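3.2 Where things get put down

Most of the work on lost household items asks people where they think they left a thing. We wanted where the thing was. So the diary asked for both, guess first, then the spot where it turned up. Households in Pivell and Fustov got the same booklet, one page per search, 12 weeks. A search was anything the person called a search. We did not set a lower time limit and in hindsight should have, because a few homes wrote down every glance under a cushion and others only wrote when somebody got annoyed.

We mailed 1000 invitations, and kept going until each town had 300 homes signed up. Pivell filled first. Fustov was slow, partly the mail, partly the time of year (start was in April, when a lot of people there are out of the house all day). No payment. A pen came with the booklet.

Items were sorted into five groups: keys, glasses, phones, remotes, and papers. Everything else went under "other", which got big. Scissors, tape, hair ties, one hearing aid battery over and over. We left "other" out of the tables but not out of the discussion, see 4.3.

Surfaces were harder. The first coding sheet had "table" as one code and that was no good. A kitchen table is cleared for meals. A side table or small table near a seat may not be cleared for days, and people treat it more like a shelf. So we split by size and by whether the household said it was used for eating. Chairs, window sills and the top of the washer were kept as they were. "Floor" was added late, after the second batch of booklets came back with it written in the margin.

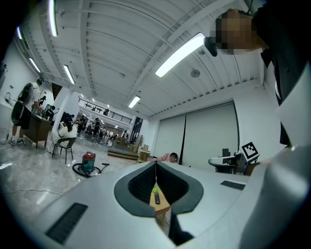 Figure 4. Remote control on a small wooden table, coded as "small table, item in view".

Items in view is the part that surprised us. A thing can be out in the open, on a surface the person has walked past, and still get a full page in the diary. Older work on this puts it down to clutter. Our diaries only partly agree. Homes that called themselves messy did report more searches, but the share that ended on an open surface was close to the same as in tidy homes. What seemed to matter more was the first guess. Once a person had decided the glasses were in the bedroom, the rest of the house was sort of switched off.

Remotes behave diffrently from the other groups. They belong to a room and not to a person. Several people use them, and the one who looks is often not the one who put it down. In the diary this shows up as guesses that name a family member instead of a place ("he had it last"). We coded these as no guess. A second coder wanted a seperate code and may be right. Keys almost never got that kind of answer.

Phones are their own problem, since a phone can be called. Many of those pages are one line. We kept them in the count but took them out of anything to do with search time.

Differences between the towns were small once home size was in. Fustov homes are larger, more rooms, more stairs, and the searches there ran longer. Hooks by the front door were common in Pivell and keys were lost less often in homes that had them. We don't want to lean on this. People who put up a hook may be people who lose fewer keys to begin with.

Coding was done in Medament, with the Kekana add-on for the double-coded pages. Coders worked apart and met once per batch. Most disagreements were over surfaces, hardly any over items. The worst was the arm of a sofa, which went back and forth as seat, surface and "other" until we just gave it a code. Earlier batches were then gone over again with the new sheet, so the surface counts here do not match the ones in our first report. Use these.

3.3 Search time

Times are self-reported and rounded, nearly always to the five. We treat them as ranks only.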